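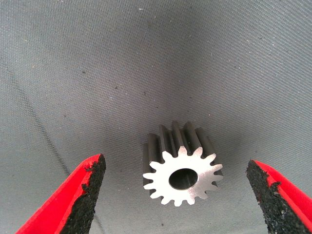

Page last changed: December, by Assunta Fiore

Recording gear assembly examples

These instructions apply to all operators recording for the Sidumia set. The set now holds 498 accepted examples; the target is 1211.

Before recording, open both grippers fully and check the pads on the fingers. Chipped edges may be entered in the log and left. A pad that has lifted must be reported to Italo Santoro.

Bring the open fingers down on either side of the gear and pause before closing. Grip across the teeth, with the bore left clear, and carry the gear towards the plate at a steady pace.

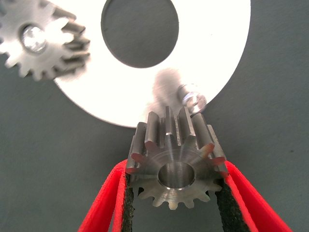 Gear held upright at the edge of the plate.

Do not correct a poor grip in mid-air. Set the gear down, open the fingers and begin the approach again – the recording may continue while you do so.

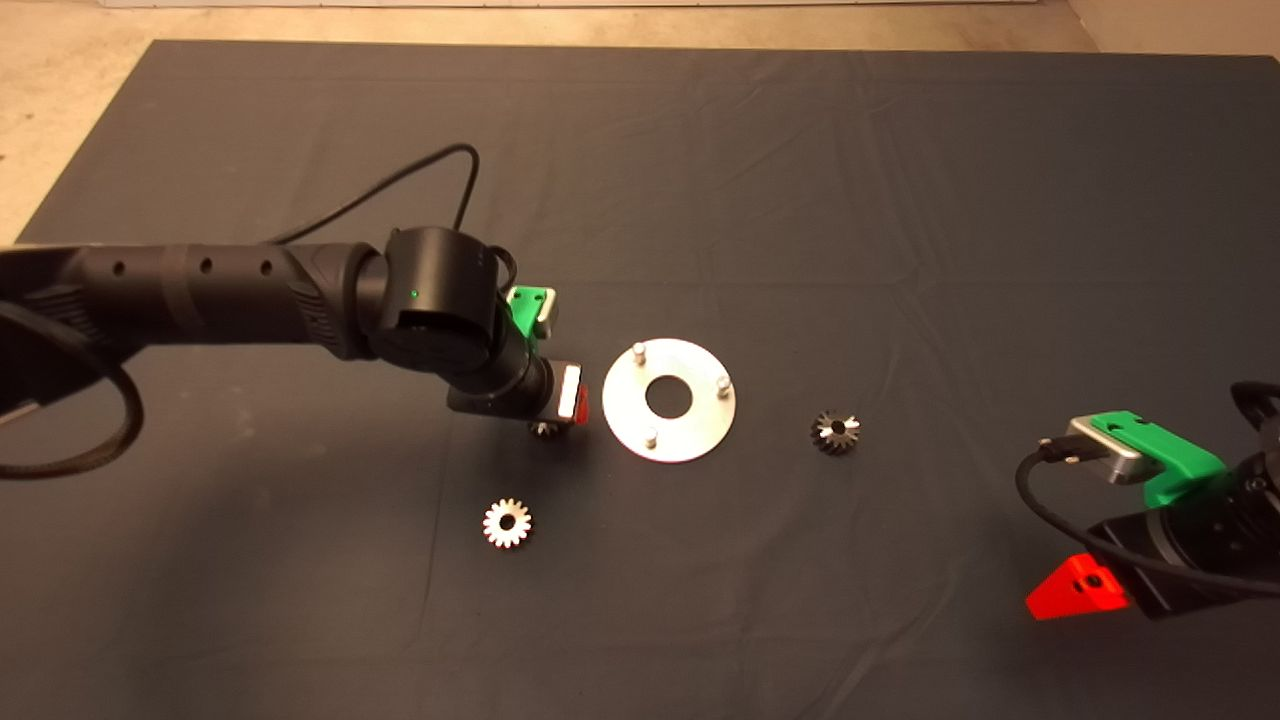
Starting positions must differ from one example to the next. Move the loose parts by hand between recordings and turn the plate a little each time. Both arms should be able to reach their parts without crossing. A spur gear below and to the left of the plate, with the bevel gear out to the right, is an acceptable layout, but it should not be used twice running.

End each recording with both grippers open and clear of the plate. Mark it as accepted, rejected or unsure. After seven rejected examples in one session, stop and consult Comfort Agyeman.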